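3. Installer le thermostat et les sondes

Bon, si vous en êtes là, la chaudière est raccordée au récepteur (chapitre 2) et le voyant est vert fixe. S'il clignote encore, revenez en arrière, la suite ne marchera pas ! Je m'occupe ici du thermostat Sokent lui-même et de ses sondes de pièce, les petites boîtes rondes au fond du carton.

Avant de sortir la perceuse, faites le tour du logement, pièce par pièce, avec un crayon et du ruban de masquage.
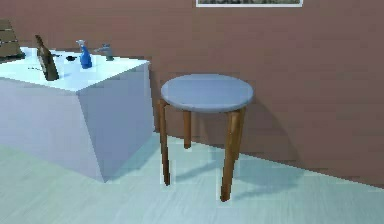 Le comptoir blanc

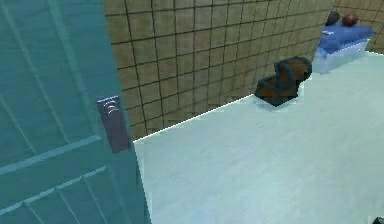 La porte bleu-vert

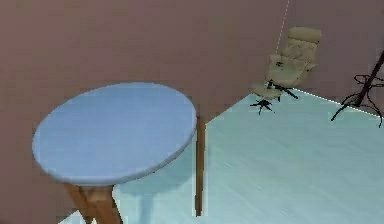

La table ronde 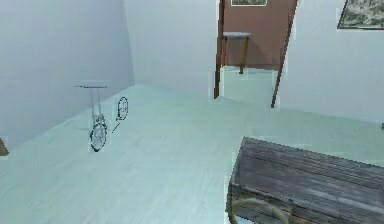

Le passage vers la pièce voisine

3.1 Choisir l'emplacement

1. Prenez un mur intérieur, à hauteur de poitrine. Les murs qui donnent dehors sont trop froids l'hiver et le thermostat chauffera pour rien.
2. Restez loin du four, des lampes et du soleil direct. J'avais mis ma première sonde au-dessus d'une box internet : 27 °C affichés, et moi en pull…
3. Ouvrez toutes les portes en grand et vérifiez qu'aucune ne vient se rabattre devant la sonde.
4. Collez un bout de ruban à l'endroit retenu et vivez avec une journée. Vous verrez vite si ça gêne.

Remarque : un rideau épais ou une étagère pleine suffit à fausser la mesure. L'air doit circuler.

3.2 Fixer le socle

1. Coupez le chauffage au récepteur.
2. Présentez le socle, flèche vers le haut, et marquez les deux trous.
3. Percez, enfoncez les chevilles, vissez sans forcer (le plastique est plus tendre qu'il en a l'air, j'en ai fendu un).
4. Glissez les piles dans le thermostat puis clipsez-le. On entend un petit clac.

ATTENTION : ne percez jamais à la verticale d'une prise ou d'un interrupteur sans avoir vérifié le passage des câbles. En cas de doute, utilisez les adhésifs fournis, ils tiennent très bien sur une peinture lisse et dégraissée.

3.3 Appairer les sondes

1. Appuyez sur Menu jusqu'à voir « Installateur », puis tapez le code 3094.
2. Choisissez « Ajouter une sonde ».
3. Tirez la languette de la sonde. Elle bipe une fois.
4. Donnez-lui un nom clair. Chez Vinh Kiều, qui a relu ce guide, il y avait « Sonde 1 », « Sonde 1 bis » et « Sonde nouvelle », et on a passé la soirée à chercher laquelle était dans la chambre.
5. Recommencez pour chaque pièce, une sonde à la fois.

Si l'écran indique « Signal faible », rapprochez la sonde du récepteur pour l'appairage, puis remettez-la à sa place. La portée annoncée est de 200 m en champ libre, mais avec des murs en pierre, n'y comptez pas trop.

3.4 Premiers réglages

Je laisse 16 °C la nuit et je monte au réveil, à vous de voir selon la maison. Gardez le même programme une bonne semaine avant d'y toucher, car le thermostat apprend le temps de chauffe de chaque pièce et repart de zéro quand on change tout.

Remarque : depuis la mise à jour de février, le mode Absence se trouve sous « Programmes » et plus sous « Confort ».

Pour remplacer les piles, voir le chapitre 5.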